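The Open Day

1. Bus

Late. The Nitwood bus went without me and the next one stopped at every gate and hedge in Motitham. Ran the last bit. Coat on, coat off, coat on again.

The ticket said Mar 23, 2021, Lockyer Hall, visitors welcome, sensible shoes. I had my interview shoes on. Same shoes I'd worn for the packing shed, eleven years back, and they let me go from there in the new year with a card and a voucher for garden things. Truvent had bought the machines that did for us. Truvent was also giving the open day. My sister thought I was mad to go. I told her there'd be sandwiches.

There were no sandwiches.

2. Sign in

A girl at a desk, a list, a sticker. Visitor 32. She asked what my interest was and I said hands, which came out odd. She wrote it down anyway.

I'd been a good packer. I want that put somewhere. Plums, mostly, then pears. You learn the give of a thing. Press too much and it's a bruise by Friday's lorry, press too little and it's on your foot. I did 2,000 pears a shift in the good season and the one time they measured me against the line I was 6 behind it. Six! And I'd stopped for a sneeze.

So. Hands.

3. The talk

A man in clean trainers did the talk. Slides. He said the word "task" so often it stopped meaning anything. He said a robot can't be told how to fold a shirt, it has to be shown, over and over, by somebody who can already fold a shirt. They had 1,183 shirts done so far. He seemed pleased with that. A woman near me asked who'd ironed them and he laughed, and then saw she was waiting for an answer.

Then he asked who wanted a go.

I've never put my hand up for anything. School, church, the union. But it was up, I could see it there on the end of my arm, and he was already pointing.

4. A go

They give you one for each hand. White things, lighter than you'd think, with a black jaw on the front that opens and shuts when you squeeze. You are not to use your fingers on the shirt. You are to be the robot, he said. Be as slow as you like.

I was hopeless. Dropped the sleeve. Dropped it again. Got the collar and the cuff mixed up and folded somthing like a dead bird. People were nice about it, which made it worse.

- You're gripping, said the boy helping me. Student, I supposed. Kind face, bitten nails.
- It's a gripper.
- Yes but let it rest. Just touch and wait.

Touch and wait. Well, I knew that. That's a pear.

I shook my arms out and shut my eyes a second and thought of the shed in October, cold coming up through the floor, radio on, the trays going past. Opened my eyes. Picked up the shirt by its shoulders and it came up sweet as anything. Over. Under. Smooth it with the side of the jaw. Down.

- Oh, said the boy.
- Again? I said.

5. Again

I did it till my wrists hurt. The party from Nitwood school went through and a crowd of pensioners after them, and still I was at it - jumpers, then tea towels, then a baby vest that somebody had put in the basket for a joke, I think. I did the vest twice. The light moved over the floor. People talked by the big windows and I didn't hear a word. Held the things up, both of them, opened the jaws, shut them. All that glass and the blue behind it and me with my funny new hands. 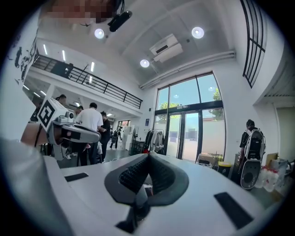
6. Kettle

The man in clean trainers found me in the kitchen after. He'd been looking at the recordings. Did I know I'd hardly marked the cloth? Did I know most people yank?

I said I'd been in fruit.

He said which fruit, where, and I told him, and I watched him work it out. Truvent, the shed, the new line. It took a moment to go across his face. He put sugar in his tea and then more sugar. To be fair to him he didn't say sorry, I'd have thrown the cup.

What he said was they paid by the day. Days were hard to fill. There was a thing coming up with soft fruit.

- Teaching it, I said.
- Showing it.
- And then it does it.
- In a while. Yes.

I rinsed my cup. Rinsed his too, habit. Asked what the day rate was and he told me, and I asked for more, and he went off to ring someone.

7. Bus

Missed that one as well. Sat on the wall with the sticker still on my coat, opening and shutting my thumb and finger on nothing. Touch and wait. My sister rang and wanted to know about the sandwiches.

I said tell you later. I said have we got any pears in.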